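Looking after the gripper arm at Gurkstead

I've been the one with the hex keys and the rag at our Gurkstead site for a good while now, and people keep asking me what looking after a robot arm involves on an ordinary day. So I put together a little gallery! It's a mobile arm with a two-finger gripper, it works in a lounge with bench seats and tables, and most of its day goes to picking up cups and other light tableware. The lines under each picture are mostly my own notes, tidied up a bit (not by much, sorry).

If you run the same sort of setup at Staststead or anywhere else, feel free to pinch whatever is useful. I'd love to hear how you do it.

Fingers closed, morning check

First thing I do, before the coffee, is close the fingers with nothing between them and look down the seam. I want the tips meeting and both sides leaning in by the same amount. If one tip sits higher than the other I stop right there and go back to the mounting screws, and no, giving it a wiggle and hoping doesn't count (I've tried).

The grey-white strip down the middle has gone frayed, and that's my cue to write "contact faces" on the whiteboard. A bit of fluff I can live with. Once an edge starts to curl it'll snag on the rim of something light and tip it over, so off it comes. I peel it back from the base toward the tips, clean the face with isopropyl, let it dry properly and press the new bit on with a thumb. Then I close the gripper on it and leave it be through my tea break, which I consider excellent maintenance practice. 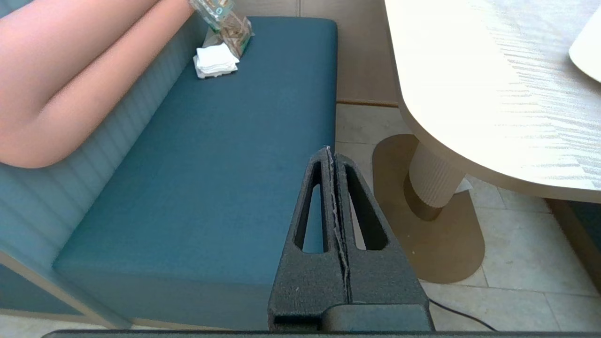 Parked at the table corner

I like to do the slow moves near a table edge, because the corner gives me something fixed to judge the tips against. Fingers shut, speed turned right down, hand near the stop button. I run it up to the corner and back 5 times and watch for any drift. Our logging tool is called Odera (a home-brewed thing, don't go looking for it) and it had the cycle counter at 2,534 when I started this round. I used to swap finger sets purely on the count, then I noticed wear has far more to do with what's being picked up than how often. Now the count only tells me when to go and have a proper look.

Cable habits matter as well. I follow the cable along the floor with my eyes before every single move, all the way to the connector, and I check where it's going to end up when the base turns. It sounds fussy! But a connector that's been tugged sideways will give you an intermittent fault, and those are the ones that eat a whole Thursday. 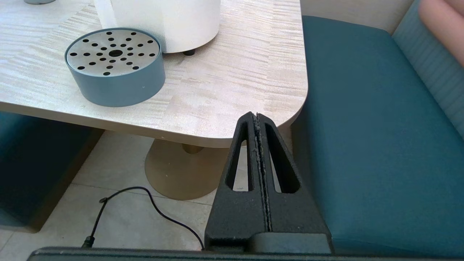 While I'm down at that level I check the blocks at the foot of the fingers too. They're easy to skip, being low down and a bit boring, and a loose one feels exactly like a worn finger when you're driving the arm. I put a paint-pen mark across each screw head on our spare set so I can see at a glance if one has turned. The spare set lives in a biscuit tin, labelled, with the keys that fit it. Please label your tin. I spent most of one afternoon in May trying to work out which of two identical-looking sets was the good one, and I still have my doubts about the answer.

For wiping down, a barely damp cloth is plenty. The printed faces are grainy and hold on to dust, so I go with a soft brush first and the cloth second. Nothing oily, ever! I did that once, early on, and the gripper couldn't hold a thing until I'd degreased the lot.

Holding a cup

My favourite test, and the one that tells me the most. Grey cup, wide at the mouth and narrower toward the bottom, gripped down on its lower half over the perforated metal. A tapered cup is a rotten shape for flat fingers, which makes it a great thing to test with. There are little droplets on the inside wall, and I like that as well, seeing as cups in real life are so rarely bone dry.

The scuffs and grey dust on the finger faces are what I'm looking at here. Marks on both sides suit me fine. All the wear on one side would send me back to the alignment. I start with the grip force at 100 on our controller and come down from there until the cup slips, then go back up a notch and save it. The saved profile for this cup is number 271, if you're on the shared Cernatano folder and want to borrow it.
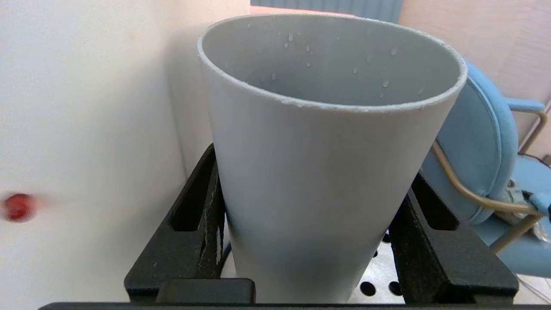

Bits I keep in the drawer

Contact strip, isopropyl, lint-free cloths, soft brush, paint pen, two sets of hex keys (one always wanders off), cable clips and a small torch. I'm still hunting for a strip that doesn't fray so quickly, so if you've found one, drop me a line and tell me where you bought it!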